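Re: [lasberg-walkers] Shoes for the long loop?

Liesbeth Segers wrote:
> I've got the Lasberg loop penciled in for March and my old boots
> are finished. Do I go up half a size or not? And is anybody still
> wearing two pairs of socks? My heels were raw by Bevan last time.

Hi Liesbeth and all,

Go up the half size! I fought this for years (vanity, mostly, I have big feet already) and then I finally bought a pair of 9s and my toenails have been fine ever since. Try them on late in the afternoon when your feet have spread out a bit, and bring the socks you really walk in, not those thin things they hand you at the store.

On two pairs, yes, I'm still doing it, thin liner under a medium wool. My sister thinks I'm nuts. She tapes her heels before she leaves the house and walks in one pair, and she doesn't blister either, so take your pick.

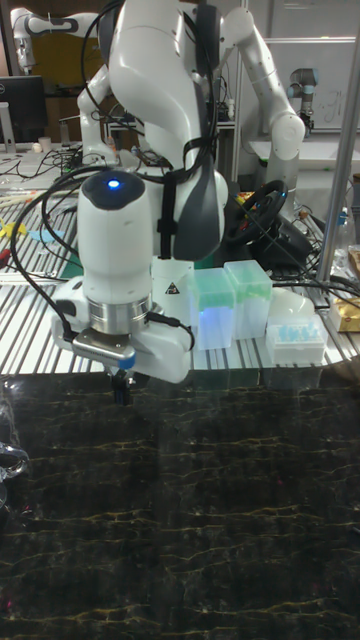
The other thing is lacing. If your heel lifts on the climbs, use that top extra eyelet and make a little loop on each side, then cross the laces through the loops before you tie. It took me 30 miles of grumbling to try it and I felt pretty silly afterward. Loosen the toes for the flat stretch into Bevan, then snug everything up again before the downhill, that's where I always got into trouble.

Please don't wear them new on the loop, though. Wear them to the grocery store, wear them to mow the lawn, whatever. And pack a spare pair of socks for lunch, dry socks at the halfway bench are the best part of the whole day!

Is the water tap at Stitosura back on yet, does anyone know?

Print this message | E-mail this message
2 comments | 9 shares

Recent messages
Parking at the Bevan trailhead
Poles or no poles?
Lost: green rain cover, Latora ridge
Re: Re: Lunch stops with shade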